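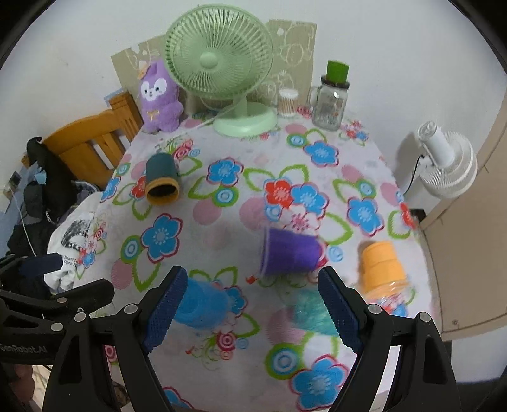 A garra aberta diante dos copos, na mesa da toalha florida.

Blog > Clube de robótica > Abril

Pois é, minha gente, o clube continua! A tarefa do mês parece boba (pegar um copo tombado e pôr de pé), mas já são 45 tentativas anotadas no meu caderno, e a Aparecida Falcão, que tem uma paciência que eu nunca vou ter, ainda quer refazer as 11 primeiras. O Rasmus Paju acha que a gente fecha os dedos cedo demais, e eu acho que ele tem razão, só não contei pra ele ainda. O copo roxo é o meu preferido, o laranja me tira do sério. Semana que vem tem mais, e eu levo o bolo!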